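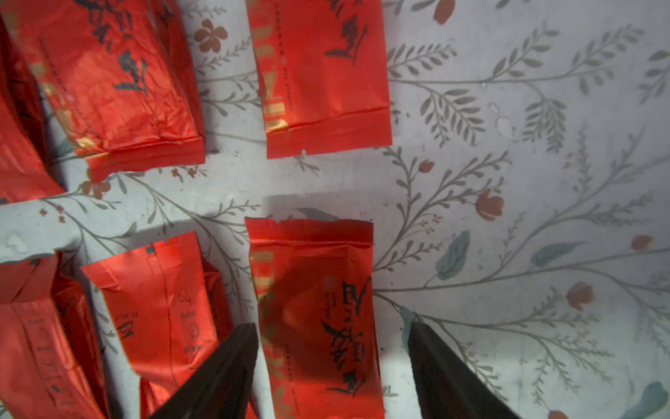
Amnuay Prasertsri wrote in to say that the sealed-bag method below is too fussy, and that tea kept in a kitchen drawer for a year tastes the same as tea kept any other way. Maybe so, for some teas and some drawers. We kept the section in anyway, with fewer promises than the last edition made.

Section 4. Setting up the Walero storage box for tea

The box slows staling. It does not stop it, whatever the sticker on the lid says, and it will do nothing for tea that was stale when you bought it.

Before you start

You need the box, the gray lid seal, the humidity card and a dry cloth. The Dustela scent pad that comes in the same carton is optional. We have yet to meet a tea that was better for sitting next to one.

1. Wash the box and lid in warm water with a drop of plain dish soap. Rinse twice.

2. Leave both parts open on a rack overnight. Wiping them down and calling it dry is the usual mistake.

3. Press the seal into the groove, starting at a corner. The leaflet claims it "snaps in by itself." Ours had to be pushed down the whole way around with a thumb.

4. Smell the inside of the box. If you notice plastic, leave it open for 7 more days. Baking soda is often suggested for this and we could not tell that it helped.

5. Stand the humidity card against the short wall, printed side out.

6. Put in the tea in its own unopened packets. Foil is already a better barrier than the box, so leave sealed foil alone.

7. Close the lid and press all four corners.

Note: The box holds 30 single-serve packets if you believe the label. Big ones crumple at the ends and take up more room. Don't force the lid.

Opened tea

8. Fold the top of the packet over twice, squeezing out air as you go, and clip it. Any clip will do. The Noiphan clips sold for this cost more and grip about as well as a clothespin.

9. Write the opening date on the packet. A label such as "Opened Mar 20, 2020" is enough.

10. Use opened green tea first. Dark, heavily roasted teas put up with more neglect.

Caution: Keep strongly scented teas in a separate box. Smoked tea and jasmine will flavor everything near them, seal or no seal.

Caution: Do not store the box in a refrigerator. Each time it comes out into a warm room, water can form on the packets and get into any that are open.

Reading the humidity card

The card turns from blue to pink as the air in the box gets damp. It is slow, and it is easy to talk yourself into seeing either color under a yellow bulb, so check it by a window. If it is plainly pink, take everything out, dry the box as in step 2 and look over the seal for crumbs.

The Grilon vacuum lid

This fits the same box and is sold separately. Pumping it takes 82 strokes by the maker's own instructions, and you do it again every time you want a cup. Rolled teas may survive the squeeze if packed loosely. Skip it for flat, brittle leaf.

Replacement seals are listed in Section 7.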